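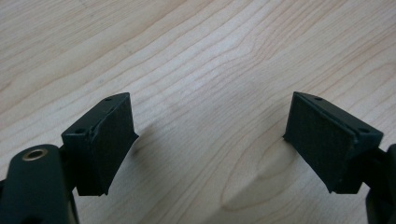

## Tabletop inspection, light wood work table

Site: Benden, room 3
Inspected by: Cosmin Mocanu
Reviewed by: Waltraud Rüegg
Date: 3 December 2022
Previous inspection: May, same form

Scope: top surface, edges, frame, feet. Chairs and wall shelving are on a separate form.

### A. Top surface

- [x] **A1. Scratches and dents.** None visible in the area photographed. Grain is fine and runs mostly on the diagonal.
 *Comment:* The oval ring figure is natural grain. It was entered as a water stain in May. Entry corrected. Do not sand.
- [x] **A2. Finish.** Smooth to the hand over the full top, no lifting, no tacky spots.
 *Comment:* The wood looks paler in the upper part of the photo. Checked at the table from both long sides; color is even. No action.
- [x] **A3. Splinters.** Cloth drawn across the top in both directions. No snags.
- [ ] **A4. Species.** Left blank. Maple or birch, not confirmed. The Zerska delivery note says only "light hardwood." Needed before any refinishing product is ordered.
- [x] **A5. Cleaning residue.** None felt. Continue with damp cloth, then dry cloth. No solvent cleaners.

### B. Edges and corners

- [x] **B1. Front edge.** Rounded, no chips.
- [ ] **B2. Rear edge.** Chip 3 mm long near the left corner, underside. Can catch a sleeve. Sand with 400 grit and seal.
 *Comment (W.R.):* Mask the top before sanding. Grade 400 only. The coarser paper in the drawer left marks on the table in the next room.
- [x] **B3. Corners.** All sound.

### C. Frame and fasteners

- [x] **C1. Leg bolts.** Checked with hex key. One needed a quarter turn, rear right.
- [x] **C2. Cross rail.** No movement under hand pressure.
- [x] **C3. Rocking.** Pushed at each corner. Stable.
 *Comment:* Floor slopes toward the door. Rear left foot is wound out to compensate. Leave it as set.
- [ ] **C4. Load label.** Missing. Rated load is 40 kg spread over the top, per the Trummer data sheet. Replacement label requested.
 *Comment (W.R.):* Fit on the cross rail, not on the leg. The last one was scraped off by a chair.

### D. Surroundings

- [x] **D1. Clearance behind table.** 20 cm to the wall. Meets the room plan.
- [x] **D2. Lighting.** Even across the top, no flicker.
- [x] **D3. Cables.** Routed under the rear edge in the Flido channel. Two clips replaced.

### Open items

| Item | Action | Owner |
|---|---|---|
| A4 | Confirm species with Zerska | Rüegg |
| B2 | Sand and seal chip | Mocanu |
| C4 | Fit new load label | Mocanu |

Table may stay in use while these are open. Keep the rear left corner clear until B2 is signed off.

Signed: C. Mocanu
Countersigned: W. Rüegg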